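4.2 What the rumor posts got right

I started this part with 200 posts guessing the cast of Skudora, the house show Vestberg airs every April. I only kept posts that named at least one contestant – plain wishes from fans went in a separate pile. The same few soap actors came up over and over, and most posts gave no source at all.

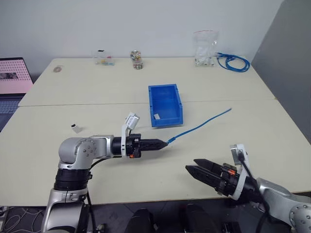 Figure 3. Two robot arms at a pale cream table.

Casting guesses for Condska, the smaller show, were much harder to sort, and I ended up reading 700 comments to get 8 names I could use. Fans there argue about the tasks as much as the cast. I coded talk of gadgets as "task" and left it out of the name counts.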